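Toderside Computer Safety Project – progress report to the Irnus Fund
Nov 9, 2022
By Prakash Rai

Dear all at the Fund,

I promised a proper update before the nights drew in, and I'm afraid the nights have rather beaten me to it, but I hope you'll find it worth the wait. It has been a busy stretch, and mostly a happy one.

You'll remember that your grant of £3,000 was to help households in Toderside whose home computers had gone a long while without any working protection. We said we would visit or see 50 households, and we have now seen 40 of them. The other ten are booked in, bar two who keep moving their slot for perfectly good reasons (one new baby, one new kitchen).

What we do at each visit has settled into a pattern. We sit down with the owner, check that Windows is taking its updates, remove any old trial antivirus that has run out and is still nagging, and put Gradik on with the scans set for a time when the machine is likely to be switched on. That last bit took us longer to get right than I care to admit – we began with two in the morning, as the installer suggests, and of course most people's computers are off and cold by then. Lunchtime has proved far better.

The trial versions have been the biggest surprise. A good many people believed they were covered when their free month had ended years ago, and a few had two or three such programs arguing with each other, which slows everything to a crawl. One lady had been thinking of buying a new machine, and after an hour's clearing out she rang to say she was keeping the old one and spending the money on her garden.

On backups we are behind. We had planned to set every household up with Kubo, but the first copy takes an age on slower lines, and we can't very well sit in somebody's front room until bedtime. We now start it off, leave a one-page sheet, and ring a few days later. It works well enough, though it does eat into the phone hours, and I'd like to talk to you about moving a little from travel to cover them.

The evening talks on dodgy emails and passwords have gone down very nicely. Tea helps. We shall run two more in November, and the sheets are being reprinted in larger type at the request of nearly everyone.

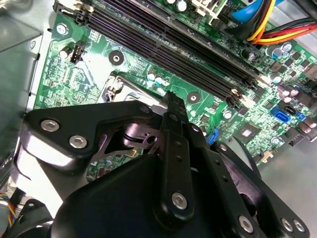
Does a household need to pay for antivirus once its free trial ends?

Many can manage well with the protection built into Windows, so long as it is switched on and updated, and we only suggest a paid program where people want the extra features.

Spending is a touch under plan, chiefly on travel, and the full figures will follow with the final report. Thank you again for your patience and your kind notes – they do get read out at our meetings. If any of you would like to come along to a talk, just let me know and I'll save you a seat near the radiator.

With warm wishes,
Prakash

Last updated: Nov 9, 2022

Comments

MargeT: Came to the talk on passwords and have changed all mine. Could the new sheet say how to get rid of the pop-ups as well please?

Dennis: My Kubo copy finished on the third day, in case anyone else is sat there wondering.

old_hill_road: Is there still room on the list? My brother's laptop is in a sorry state.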